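Workshop notebook, May, started after lunch

Wendberg sub back on the bench. Complaint is "no weight below the kick drum" since the Juta hall job. I don't believe the box is at fault, but it gets the full run anyway.

Swept it on its own, DSP flat, mic on the floor. Rolls off where it always did. The spec sheet claims 36 Hz and I have never once measured that without the boost preset in, and with the preset in the limiter sits down early and you lose the punch. So the headline figure and the headline output don't happen together. Not new.

Ran it at 600 W for one side of the test disc. No rattle, no smell, port quiet. Swapped in the Cârstea driver for comparison — a bit tighter at 64 Hz, nothing anyone would hear in a room with people in it. Put the original back.

Checked polarity on the long lead. Fine. Checked the lead that came back from Juta with the sub: pins 2 and 3 crossed at one end. Would like to blame that and go home, but one crossed lead shouldn't do all of what they described. 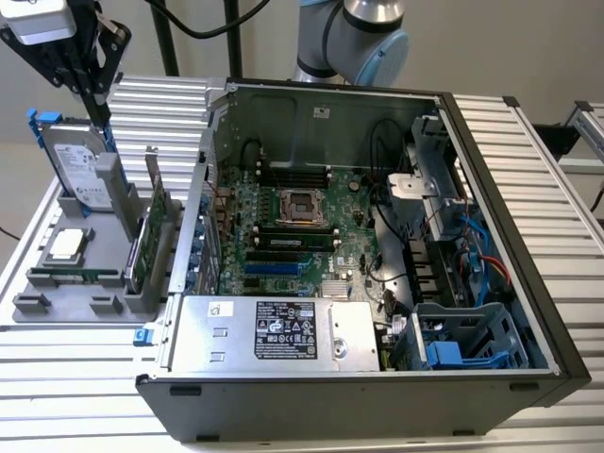

Delay setting next. The file from the hall has the tops at 235 samples and the sub at zero, with the sub well in front of them. Looks backwards to me. Lolbridge swear by their alignment wizard; I'd want to see it done by ear once.

To do: remake lead, try both delays outdoors, phone Juta and ask where the sub stood.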